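## 3. Materials and Setting

### 3.1 The work surface and its surroundings

Studies of small-object maintenance tasks tend to report the tools and say little about the surroundings. Patterned walls and cloths are common in homes and shared offices, however, and a printed background affects how easily an observer picks out the outline of a small part. We therefore treated the decoration of the work area as a material in its own right and recorded it with the same care as the desk items.

The walls used in the May sessions carried a strawberry paper on a pale pink ground (Figure 1). The print combines large red fruit, smaller pink fruit and white flowers with orange centers. It was chosen from the Pruvost sample book after a pilot in which plain gray walls had been used throughout. The motifs differ widely in size, and the largest dominate at any normal viewing distance. 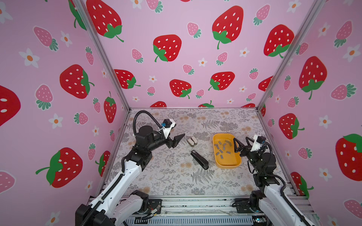

**Figure 1.** Wall covering of the work area, strawberry print on all three walls.

Philomena Amoah objected at the review stage that a print this strong would draw raters away from the task, and that any difference found between wall conditions might reflect the novelty of the paper more than its contrast or scale. She asked for a familiarization period before scoring. We adopted the suggestion. Raters viewed each wall covering for 60 seconds before the first scored item, and the scores from the earlier procedure were discarded. Her second request, for a version of the same print in gray tones, could not be met with the stock available and is left to later work.

The table cloth was selected separately. It has a pale gray-white ground with botanical line drawings, and its contrast is much lower than that of the walls. Thin metal parts are harder to see against line drawings than against solid color, and the cloth was kept for that reason in every condition reported below.

### 3.2 Staplers

Staplers were selected as the principal item class. They are familiar to nearly all raters, they open without tools, and the open mechanism presents several kinds of part close together: a channel, a spring or rod, a hinge and the surrounding housing. The full item pool, including the other desk supplies described in Section 3.4, was drawn from the Kuncombe office inventory of 2585 entries. After removal of duplicates and damaged pieces, 407 entries remained, of which 21 were staplers.

Two of the staplers differ enough in construction to serve as reference items. In the black one, the chrome channel can be inspected along almost its whole length when the item is open, and the coiled spring lies along its center. The cream one has an arched, hood-like front, and its inner parts are seen through that opening. Raters in the pilot described the first as "open" and the second as "deep," and we retain these labels — they are informal, but they were applied consistently. 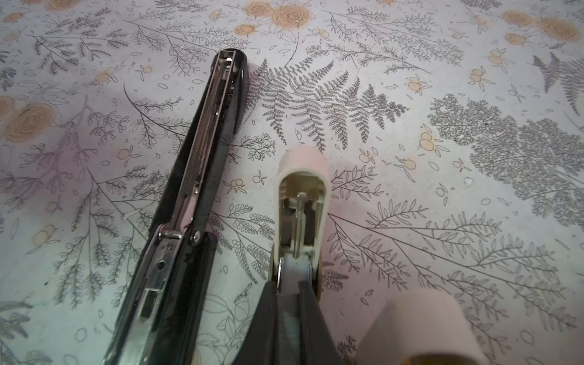
*Last modified: May, revision 21*

**Figure 2.** Reference items on the botanical cloth: the open type (black) and the deep type (cream).

Gloss was noted for each item but was not controlled. The black housing gives thin highlights along its edges, and a highlight of this kind can be mistaken for a metal edge when the item is judged quickly. Muchen Jia coded all such confusions separately from ordinary misses. The coding sheet follows the Predov scheme, with one added category for parts identified correctly but assigned to the wrong item. This category matters chiefly where two staplers are placed side by side.

### 3.3 Placement

Items were set down by hand and their orientation was left free within broad limits. A fixed grid was tried with the Trikano layout cards and abandoned, as the cards hid too much of the cloth. Orientation was instead recorded after placement, using the long axis of each item and the position of its front end. Overlapping placements were excluded from the analysis in Section 4.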